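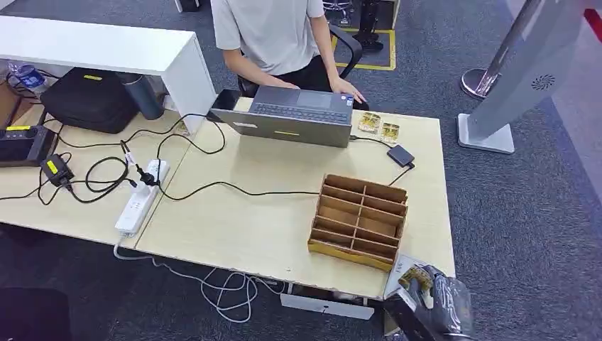

Power strip on top of two joined tables: where should it go?

Gosteo Help > Workspaces > Power and cables
Posted 2019-05-08 by tabletop_b
351 views

I have two matching tables set edge to edge, light wood grain, no cable holes. The power strip currently lies diagonally over the joint between them, because that is the only spot where its own cord reaches the wall and the laptop supply reaches the strip. A long black cable runs loose over the bare top from the strip to the cardboard organizer. The laptop cable goes to a small black box that sits on the table, and from there a second cable drops behind the organizer.

Three problems:

The strip takes up the area I would use for paper.

Whoever sits on the far side of the table with the laptop pulls on the cable when they move the laptop back. The black box then slides.

When the tables shift against each other, the strip shifts too and the plugs get tugged.

I would like to get the strip off the top, but the tables have to come apart a few times a year (next time in January), so I do not want anything screwed across the joint. Tops are 25 mm thick and 91 cm deep. Is there a standard way of doing this? Also, is it acceptable to route the cables through the organizer? It is divided lengthwise, two columns of compartments, and all of them are empty at the moment.

Gosteo_shelfandrail

Mount the strip under one table only. Do not bridge the joint with anything rigid.

Procedure:

Decide which table stays put when you separate them. In most rooms it is the one nearer the wall outlet. The strip belongs to that table.

Turn the strip over and look for keyhole slots. If it has them, make a paper template by rubbing a pencil over the back, tape the template to the underside of the top, and mark the screw positions. If it has no slots, use an under-desk tray. The Solheim wire tray is adequate and hangs from four screws.

Use screws that enter the top no more than 17 mm. With a 25 mm top that leaves 8 mm. Put a strip of tape on the drill bit as a depth mark.

Set the strip parallel to the rear edge, a hand's width in from it, with the sockets facing down or toward the rear. Check that no knee can reach it.

Run the supply cord down the inside of a rear leg with hook-and-loop ties. Leave a loop of slack at the floor.

For devices on the second table, take one cable across underneath and leave a slack loop below the joint. Tie it on both sides, not at the joint itself. When you separate the tables you undo the tie on the second table and unplug that one cable.

The laptop supply should come off the top as well. If it is the box in line with the cable, it can lie in a tray, provided air can get around it. Do not wrap it in anything and do not tape it to the wood.

On the organizer: I would not. A cable can go behind it, as you have it now. Supplies should not be put in cardboard compartments, and coiling spare mains cable tightly in one is also a bad idea. Use it for pens and small parts.

pristedora_user

get a clamp one. Pristedora makes a clamp strip, goes on the back edge of the table, no drilling. you still have it on top but only at the edge. mine has been fine

nine_volt_desk

Agree with the first reply on keeping everything on one table. Two additions.

Before drilling, find out what the top is made of. Wood grain on the surface tells you nothing about the core. Some light tables have a honeycomb filling with solid material only around the perimeter, and a screw in the middle will pull out under the weight of a few adapters. Knock on the underside. If it sounds hollow away from the edges, mount within the solid border or use a clamp-on tray. The Givevgate tray clamps to the rear edge and needs no holes, but check that its jaw opens to your thickness plus the rubber pads.

Second, measure the cable run before choosing the position. From the laptop, down over the rear edge, along the underside to the strip is longer than it looks on the surface. If the laptop is used from the far side, the person sitting there is at that same rear edge, so bring the cable down to the side of the chair and fix it to the edge with an adhesive clip. The clip then takes the pull instead of the box.

Do not make up missing length by plugging a second strip into the first. Buy a strip with a longer cord.

tabletop_b

Knocked on it, sounds solid all over. I will put the strip under the left table and order a tray for the supply. Organizer stays on the right and keeps its compartments for other things.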